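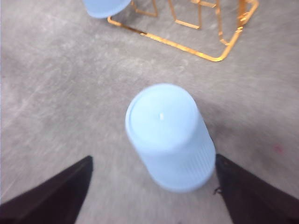
A plastic cup standing upside down.

Why Do We Dry Cups Upside Down?

You have probably been told to put a cup on the rack with its open end down. Most people do it without thinking about it. But there are good reasons for it, and they have to do with water, air, and the shape of a cup.

Where does the water go?

When you rinse a cup, most of the water pours straight out. Some of it stays behind. It clings to the inside in drops and in a thin layer that is hard to see.

Water clings because its tiny parts, called molecules, pull on each other and on the things they touch. A small drop is so light that this pull can hold it in place on the side of a cup. A bigger drop is heavier. When small drops run together, they get heavy enough for gravity to win, and the big drop slides down.

If the cup is standing the normal way, the drop slides to the bottom and sits in a puddle. If the cup is upside down, the drop slides to the rim and falls off.

Water leaves in another way, too. It can turn into a gas called water vapor and mix with the air. This is called evaporation. It is what happens to a puddle on the sidewalk after the rain stops.

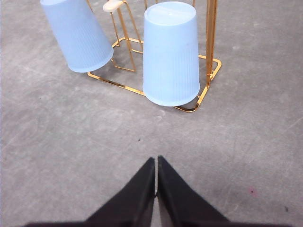 Evaporation works best when fresh air can reach the water. Air can only hold so much water vapor. If the same air stays trapped inside a cup, it fills up with vapor, and the drying slows down until it nearly stops. Moving air carries the vapor away and makes room for more.

So a cup that is drying needs two things. The drops need a way out, and the air needs a way in. A cup set flat on a counter lets the drops run down, but its rim closes off the air. You may have picked up a cup like that in the morning and found a wet ring under it, with fog still on the inside.

What is the flat end for?

The closed end of a cup is called the base. Turn one over and look at it closely. Many plastic cups have a thin raised ring near the edge of the base. The ring helps the cup stand steady, even if the middle is not perfectly flat.

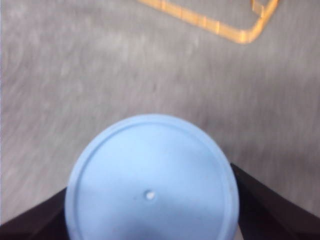

The round end of a light blue plastic piece, with a raised ring and a small white dot in the middle.

Lots of plastic things have a little bump or dot like this in the center. Often it is a mark from the factory. To make a plastic cup, a machine melts plastic and pushes it through a small hole into a mold. The plastic cools and gets hard. When the cup comes out, a small bump can be left where the plastic went in. See if you can find one on a cup or a lid at home.

How a rack helps

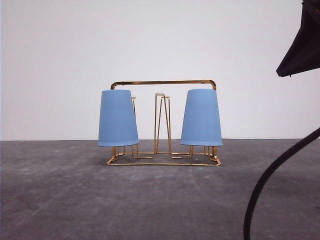
A drying rack is a simple tool. It has no motor and nothing to plug in. All it has to do is hold cups in a good position and stay out of the way. That is why many racks are made of thin rods - a rod touches the cup in only a few places, so air can get to the rest. The two blue cups here have their open ends down, and there is a gap between their rims and the bottom of the rack. Drops can fall through the gap, and air can come up through it. The bar across the top is a handle for carrying.

Cups that get wider toward the opening have another good point. Their sides slope outward, so when the cup is turned over, the water has a slope to follow all the way to the rim.

Try it yourself

You will need two plastic cups that are the same, a rack or two pencils, and a towel.

1. Rinse both cups and shake each one once.
2. Put one cup upside down, flat on the counter.
3. Put the other upside down on the rack. If you don't have a rack, lay the pencils side by side and rest the rim on them.
4. Leave both cups alone for 12 hours.
5. Wipe the inside of each cup with a dry corner of the towel. Which corner feels wetter?

Write down what you find, then try again with a third cup standing right side up.

Written by Brijesh Bhatia
Updated 14 August 2023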